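Where Does Wood Come From, and How Does It Become a Table?

Look at the things in your room. The floor, the door, the shelf and the pencil on your desk may all be made of wood. People have been using wood for a very long time. They burned it to keep warm, built boats with it, and made bowls, wheels and houses from it. We still use a great deal of it today. 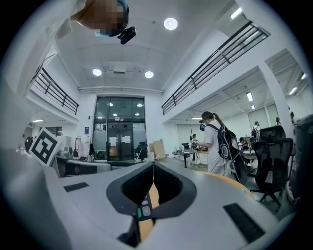
What is wood?

Wood is the hard part of a tree under the bark. It is made of very small tubes, packed close together. When the tree is alive, some of these tubes carry water from the roots up to the leaves. Each tube has a stiff wall, and all those walls together make the trunk strong enough to stand up in the wind.

If you looked at a thin slice of wood through a microscope, you would see that it is full of tiny holes, a bit like a bundle of drinking straws. The holes are the ends of the tubes. Most kinds of wood float because there is so much air inside them.

How a tree grows

A tree grows in two ways. The tips of its branches and roots get longer, and its trunk gets wider. The new wood is made just under the bark. The part of the trunk that was there before stays where it is. If you hammered a nail into a tree at the height of your knee and came back when you were grown up, the nail would still be at the height of your knee. (Please don't try this. It harms the tree.)

In places with cold winters, a tree grows quickly in spring and slowly in late summer. The spring wood is pale and the summer wood is darker. Together they make one ring. In January the tree is resting and makes no new wood at all. When a trunk is cut across, you can count the dark rings to find out how old the tree was. A tree with 12 rings is still young. Some trees live for more than 2000 years, and a few have lived for more than 3000.

Wide rings mean good years with plenty of rain and sun. Narrow rings mean hard years. Scientists can read the rings to learn about the weather from before anyone was writing it down.

Hardwood and softwood

Wood is sorted into two groups. Hardwood comes from trees with broad leaves, such as oak, maple, cherry and beech. Softwood comes from trees with cones, such as pine, spruce and fir.

The names can be confusing. Balsa is a hardwood, but it is so soft you can dent it with your fingernail. Yew is a softwood, and it is quite tough. The names tell you about the kind of tree and not how hard the wood feels.

From forest to sawmill

Let's follow a log from the forest near Korstead to the Buvwood sawmill in the town of Adden.

First, a forester walks through the forest and chooses which trees to cut. Each one is marked with paint. The trees are cut down, the branches are taken off, and the trunks are sawed into logs. Trucks carry the logs down to the mill.

At the mill, a machine strips off the bark. The bark is not thrown away - it is chopped up and spread on gardens and playgrounds. Then the log goes through a big band saw, which cuts it into boards. The outside pieces are curved on one side, so they are made into chips for paper or burned for heat. Even the sawdust gets used.

Drying the wood

Fresh wood is called green wood, even though it isn't green in color. It is heavy with water. As it dries it shrinks, and it can bend or crack. If you made a table from green wood, the joints would come loose and the top might curl up at the corners.

So the boards have to be dried first. The old way is to stack them outdoors under a roof, with thin sticks between the layers so the air can get through. This can take a year or longer for thick boards. The faster way is to put them in a kiln, a kind of large warm oven. 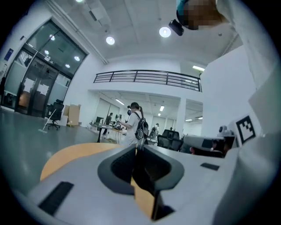
Dry boards are lighter and stronger, and they hold glue and paint much better. Before the boards leave the mill, a worker tests them with a meter that has two metal pins. The pins are pushed into the wood, and the meter shows how much water is left.

Making the table

The dry boards from Adden go to a workshop called Bangash, where furniture is made. These are the main steps in making a tabletop:

The boards are planed. A planer has spinning blades that shave the wood until it is flat and smooth.

The edges are cut straight so that the boards fit side by side with no gaps.

The boards are glued together and held tight with clamps. Glue that is put on during Friday afternoon has the whole weekend to set.

The top is cut to its final size. The corners and edges are often rounded so that people don't bump themselves on anything sharp.

The wood is sanded, first with rough paper and then with finer paper. The sanding goes along the grain, in the same direction as the lines in the wood. Sanding across it leaves scratches.

Last of all comes the finish, such as oil, wax or varnish. It helps keep out water and dirt. It also makes the color deeper, and the lines of the grain are easier to see.

Is it all right to cut down trees?

It depends on how it is done. Trees give homes to birds, insects and many other animals, and their roots hold the soil in place. They also take in carbon dioxide from the air. If too many are cut at once, all of this can be lost.

In a well-managed forest, people plant new trees or leave room for seeds to grow on their own. Last season, 3739 young trees were planted on the hills at Korstead. Most of them will not be ready to cut until the people who planted them are old.

You can help by looking after wooden things so that they last. Wipe up spills, use a mat under hot dishes, and ask a grown-up to fix a wobbly leg before it breaks.

Words to know

Bark: the outer covering of a tree.

Grain: the direction of the lines in a piece of wood.

Kiln: a large warm oven for drying wood.

Sawmill: a place where logs are cut into boards.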